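How to Fold a Button-Up Shirt for Hand Luggage

Published Jan 19, 2020 by the Gralorbridge travel pages

When I go to Flakton for work I take only one small bag, so my shirts must arrive without deep lines. The method is simple and needs only a flat table.

Start with a shirt which is ironed and completely cool. Close the top button, the bottom one and every second button between them. Lay the shirt with the front down and pull the cloth smooth from the shoulders to the hem — do not press hard with your fingers.

Fold one side to the middle of the back, then bring the sleeve straight down. Do the same on the other side. After this, fold the bottom up in 3 parts, and turn the shirt over.

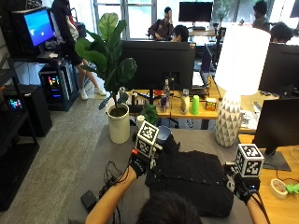

A black shirt partly folded on a grey table, held with both hands.

For thin cotton, put a sheet of soft paper inside before the last fold. Linen will always show some lines, and I prefer to roll it.

Place shirts in the bag last, with the collars in opposite directions. At the hotel, hang them in the bathroom for 30 minutes while the shower is warm — usually no iron is needed.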